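# Drumis 6 Portable Screen and Projection Set

The Drumis 6 is a complete film projection set for halls, schools, libraries and film societies. It is supplied by Weltero and may be bought outright or hired for a single showing or a full season. The set is intended for rooms seating up to 111 people, where a permanent screen is not wanted.

## What is supplied

- Folding screen frame, in two flight cases
- Matt white front projection surface, widescreen shape
- Amix projector with standard lens
- Pair of loudspeakers on stands, with cables
- Black skirt and side drapes
- Printed setting-up guide

A long-throw lens is available separately. Customers whose projector position is at the rear of a deep hall should ask for it when ordering. It cannot be fitted by the user.

## Setting up

Two people are needed to raise the screen. The frame should be opened flat on a clean floor, the surface attached from the top corners downwards, and the legs fitted last. First-time users should allow some 4 hours before doors open, including time to check the sound from the back row. The surface must not be touched with bare hands or cleaned with household products.

The projector accepts a disc player or a laptop. Subtitles should be tested in advance from the seats furthest to the side, as the lower part of the screen is easily hidden by heads in a hall with a level floor. The legs have two height settings; the higher is recommended for such halls.

## Hire terms

Hire runs from noon to noon. The daily charge is £231, with collection from our Sandoval depot. Delivery is quoted by distance. A reduced rate applies to societies booking six or more showings in one season, provided that the list of dates is received by the end of July.

The hirer is responsible for obtaining permission to show each film in public. Hire of the equipment does not include any such permission, and Weltero does not supply films.

Cases must be returned closed and with all parts in their marked places. Missing parts are charged at the replacement price.

## Guarantee and repairs

Sets bought new are guaranteed for two years, excluding the projector lamp and damage to the screen surface. Replacement surfaces can be ordered by post. Requests for repair should be addressed to Evaristo Figueroa at the Sandoval depot, quoting the number inside the lid of the larger case.

## Customer comments

Comments from customers are published below as received.

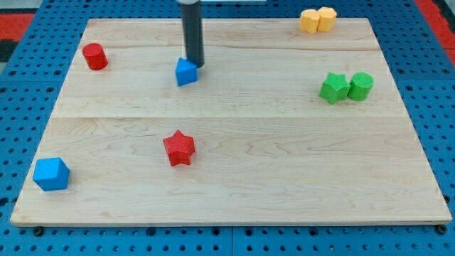

Zulmira Patrício: We hired the set for our spring season and the picture was very good, even with thin curtains at the windows. Please make the high leg setting clearer in the guide. We missed it the first night and the back three rows lost most of the subtitles. Can the long-throw lens be added to a booking we have already made?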